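Tablecloth Care and Sizing: Frequently Asked Questions
Nornov Table Linens
Last updated 19 Jan 2018

How do I work out what size to order?
Measure the length and width of the tabletop, then add twice the drop you want to each figure. The drop is the part that hangs over the side. For daily use we suggest a drop of 8 inches. For formal use, go longer, but keep the hem above the seat of the chair.

My table is a small square. Which size fits?
The Cadus square is cut at 61 inches after hemming. It can be used on any square top up to 45 inches wide with the 8-inch drop on all sides.

Will the cloth shrink?
Cotton cloths shrink up to 3 percent in the first wash. Coated cloths do not go in the washing machine, so the question does not apply to them. Listed sizes are before washing.

What is the difference between the Cadus and Trokelska lines?
Cadus is uncoated cotton. Trokelska is the same cotton with an acrylic coating on the upper side. Trokelska wipes clean with a damp cloth and mild soap. It should be rolled for storage, as fold lines in the coating can be permanent.
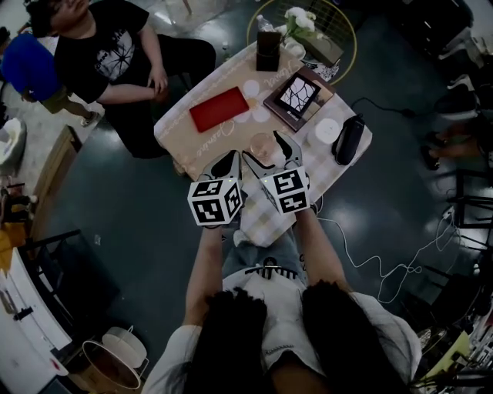

Coated cloths should also be kept away from direct heat. Use a trivet under anything that comes off the stove or out of the oven. Damage from heat is not covered by the warranty.

How do I remove a stain from a Cadus cloth?
Blot the spill. Do not rub. Rinse from the back of the fabric with cold water, apply liquid detergent, and wait 19 minutes before washing. Check the stain before machine drying. Heat sets most food stains.

Can I iron it?
Cadus: yes, medium setting, on the reverse side. Trokelska: no. Unroll it on the table the night before use and the curl will relax.

Do the checks line up if I join two cloths?
Not always. Pattern placement varies by up to half an inch between cuts. If you need a match, order one longer piece by the yard.

What is your return period?
Unwashed, uncut cloths can be returned within 18 days of delivery. Cut-to-length orders are final.

Who do I contact about a custom size?
Write to Raed Abou Jaoude in the cutting room through the contact form. Include the tabletop measurements, the shape of the corners and the drop. Round and oval tops need a paper template.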